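Sterkport, 10 Jan 2019

FOR IMMEDIATE RELEASE

Vunon opens second bakery supply depot, 43 new jobs

Vunon, the flour and baking goods wholesaler, has opened its new depot in Sterkport. Orders being taken now. First trucks out already this morning.

The site serves 318 independent bakeries and cafes that up to now waited on deliveries from Madari. Next-day drop on all flour, yeast and sugar. Small orders welcome, no pallet minimum.

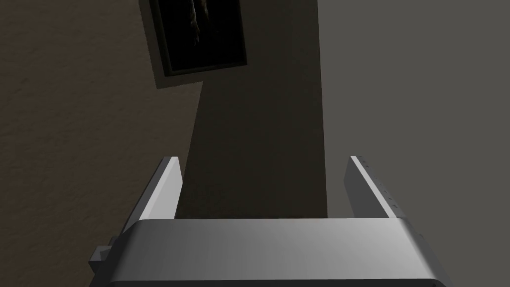
"Bakers kept telling us two days was too long to wait for a bag of rye," said Nabil Kassab, depot manager. "So we moved closer. Simple as that. Very proud of the team, they've had a long winter."

Range at opening: 376 lines, including the full Twal stone-ground range. Gluten free to folow in March, stored in a seperate room.

Trade counter open from 6 a.m. Bring your account card. New customers can sign up at the desk, takes 2 minutes.

Press visits by arrangement, mornings best. Ask for Nabil at the trade counter.

ENDS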